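Home | Reviews | Buying Guides | Workplace | Contact

This site uses cookies to improve your visit. By continuing, you accept our cookie policy.

July 31, 2024
By the Blackwood Reviews Desk

Wakano Table Clearing Package, Version 2: Review

The Wakano package is sold to laboratories and small workshops that wish to test whether a robot arm can take over simple clearing work. It consists of simulated tabletops, 19 set tasks and a scoring tool. Our office at Trorkthorpe has used it since February.

Each task asks the arm to pick up a named item and set it down elsewhere. The items differ widely in shape, and that is the main strength of the package. A thin metal part lying flat on wood is a far harder request than a round one. 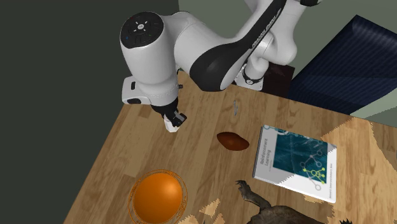

We ran 2,000 attempts with the control software supplied. The arm completed 523 of them. Upright items with room on all sides gave the best results; flat books and small hardware gave the worst. Speed was also modest, and no member of staff would accept it at the end of a working day. 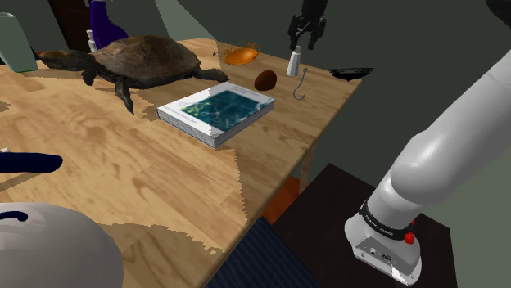
Setup took one afternoon. The manual is clear on installation but thin on scoring, and two of its tables disagree with the software. Haverell, the distributor, answered our questions within a week. Surfaces sometimes draw with jagged edges – a matter of appearance that did not affect our scores.

The license costs $3,493 per year. For research groups, the price is fair. Firms hoping to replace manual clearing in a kitchen or on a shop floor should wait, as the results do not yet support such a purchase.

Rating: 3.5 out of 5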